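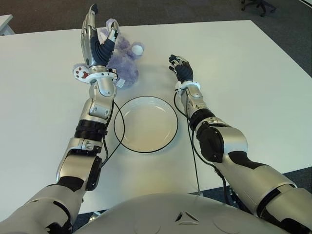 Subject: Re: [props] Plush and plate, condition and labelling
From: Nga Trương

Replying to the list, as two people have asked the same thing off it.

> Ibarra wrote on Tuesday:
> Is the lavender plush the one with the shaggy pile, or the
> short-pile one from Belitz? The register only says "plush,
> purple". Also, which plate goes with it? We have three whites
> down under the same number.

Shaggy pile. It has a dark red paw print on the white sole of the foot and a small white fabric tag low on the body. I have amended entry 106 accordingly. The Belitz toy stays at 17.

The plate is the round shallow one, glossy off-white inside, with a thin black rim all the way round. The plain whites have no rim and should be moved to a separate line.

Care of the plush:

1. Brush the fur dry with a soft brush, working away from the seams. No comb.

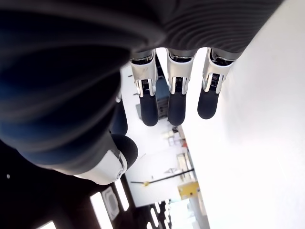
2. Do not cut off the tag. Write the entry number on a tie-on label and fix it round a leg.

3. Store it on its back in a lidded box, with nothing on top. Shaggy fur takes a crease after a few weeks and is slow to recover.

The plate goes in a felt sleeve, upright, in the Tridetti rack. Check the rim for chips at each return and note the position by clock face.

On the table: matte white marks easily, so use a damp cloth only. The Prindent cleaner leaves a shine on

matte surfaces and should be kept for the glazed items.

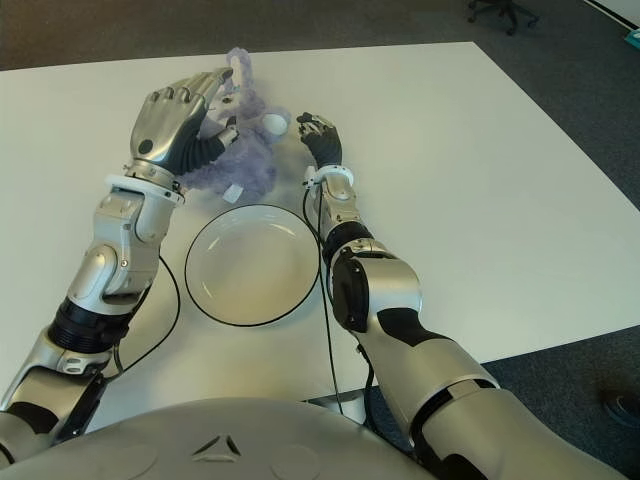

The same applies to the two smaller tables, which have the same finish. If a mark does not lift with water, leave it and write to me with its distance from the nearest corner.

Revised register to follow in June. Please send corrections to entries 9 and 106 before then.

Nga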